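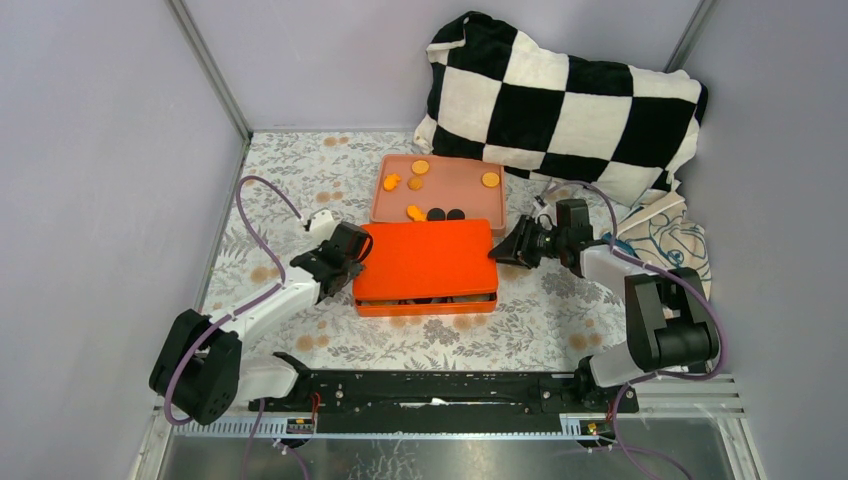

Sorting small parts by colour works better if you pick the tray before you pick the containers. The tray decides how much you can see at once. Mine is salmon pink with raised edges, and it has a fault I should have caught earlier: orange pieces sit poorly against it. The two black disks at the front read instantly. The orange disks take a second look, and the irregular orange one on the left, the one shaped like a small bird or a star, takes a third.

Contrast is the whole problem. Pink under orange is a small step in hue and not much of a step in lightness. A plain white or mid-grey tray would fix it. I have a grey one on order from Kondley, 235 mm on the short side, 310 mm on the long.

Raised edges stay, whatever the colour. Disks roll if they land on their rim. A flat board is fine for square tiles and useless for anything round.

On the cloth. I work over a light grey tablecloth with small leaves and pale blossoms on it. Pattern is a mixed blessing. It hides crumbs and dust, and it hides dropped pieces just as well. Dark ones show up. Small pale ones can sit on a leaf for a week.

A cloth still beats bare tabletop for noise and bounce. A disk dropped on bare wood at my place goes under the fridge. On cloth it travels a hand's width, usually less.

Box goes directly in front of the tray, close enough to overlap the edge a bit. Shorter reach, fewer drops. Lid closed while sorting, open only for putting away. I used to leave it open and kept knocking sorted pieces back in with the unsorted.

Po-yen Tsai asked why I don't use a divided box. I did, for two years. A Fandora with 20 compartments. Every set I own has one piece slightly too big for the compartment it belongs in, so the dividers came out one by one until it was a plain box again.

Small bags inside a plain box do the same job and flex around odd shapes. Label the bag, not the lid. Lids get swapped.

Order I sort in, for anyone starting out: odd shapes first, then the least common colour, then everything else. Odd shapes are the ones you'll want to find later and they jam the stacks if left in.

Chips and broken bits get their own bag. Don't throw them out until the full set has been checked. I binned a chunk last September that was half of a disk I then spent an evening looking for.

Clive Wragg swears by weighing instead of counting. 88 g for his full Skosumix set, bag included. Fine if the pieces are uniform. With mixed shapes the scale can tell you something is missing and nothing about what.

Soft things stay to the back or the side – cushions, spare cloths, anything with folds. A disk that gets into a fold is gone until laundry day. I check pockets and pillow seams before I check the floor now.

Light from one side, low, if you can arrange it. Flat disks throw a thin shadow and the shadow is easier to spot than the disk. A ceiling light straight overhead removes it.

Will post again when the grey tray gets here. Parcel was last scanned in Blackburn.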